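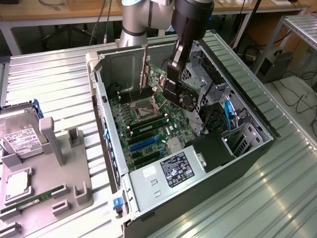 Nahuel Cabral reckons I should just buy a new computer and stop whingeing. He left that under my last post, along with a link to a sale, and added that anyone who keeps family photos on a machine old enough for high school deserves what they get. Fair enough, mate. But I've been sorting photos since April and I'm not stopping now!

So, the great photo sort. When Mum moved into the unit she handed me two shoeboxes of prints and said "you're the one who likes this stuff", and apparently I am, because I've spent nearly every evening since then at the kitchen table with a cuppa and a soft pencil. The prints are the easy bit. You hold one up, you turn it over, and if you're lucky Nan has written something on the back in that slanty biro of hers. (If you're unlucky she's written "us at the beach". Which beach, Nan? Which us?)

The digital ones are a nightmare. I had 1245 of them in a folder called "NEW sort this", and it was not new. There were birthday cakes, the old dog, the new dog, the backs of heads at my cousin's wedding, and an entire series of the hot water system from when I was arguing with the plumber. I kept one of those. It was a long argument and I won it.

My rule at the start was to keep everything with a person in it, and that lasted one night. We have so many photos of Dad squinting next to a barbecue. I love him dearly but I don't need every squint, so now I pick the best from each day and let the others go, and I only go back and rescue a few. Okay, more than a few.

The Tumaso trip was the hardest to cut. We had that little green cabin up the hill with the possum in the roof, and my brother took photos of absolutely everything, including his own dinner, every night. I've got it down to 30 and I'm calling that a triumph.

Names are my other headache. I tried putting them in the file names and ended up with things like "Jen Rob Rob's mate Fuentealba carpark", so I've gone back to a plain folder for each year and a notes file inside it. Low tech, but my sister could follow it, and she once rang me to ask where the internet had gone.

I'm also keeping copies in two places now, one here and one at my sister's, in the drawer with the takeaway menus. We swap them over at Sunday-lunch sorts of occasions, whenever one of us remembers.
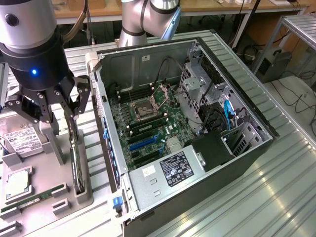
## Next up: the slides

Dad has dug out a carousel of slides from the garage, so pray for me. The lid says Wolik in texta and none of us has a clue what that means. A town? A bloke? I'll ask Aunty Pat when she's back from up north.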